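3.2 Workcell and sorting task

The cell was built in the shared workshop at Anthorpe over one spring, mostly from aluminum profile left over from an earlier enclosure. Both arms are bolted to the front rails, so either one can be taken off without moving the table. The wall panels were papered with a leaf print to give the cameras a busy background – plain panels had made the Melomton grasp model look better than it was.

The task is to move loose insoles between the tabletop and a teal container. Insoles bend when gripped near one end, and the fuzzy ones catch on the fingers. Layouts were changed by hand between episodes.
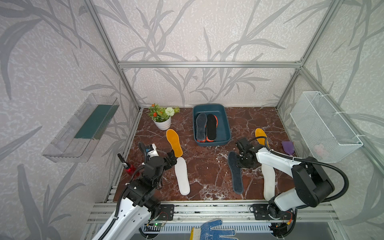
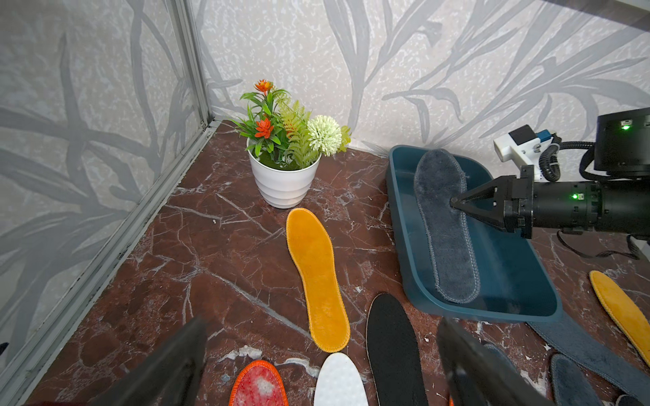
Figure 3. The sorting cell with insoles on the tabletop and in the teal container. First picture: both arms over the table. Second picture: view from a gripper, with the other arm reaching into the container.

We recorded 2443 episodes, of which 500 were held out for testing. Episodes longer than 35 seconds were stopped and marked as failed. Cables were the main source of lost time. The conduit on one arm rubbed against its elbow until we rerouted it in May, and episodes recorded before that change are kept in a separate split – results for both are given in Section 4.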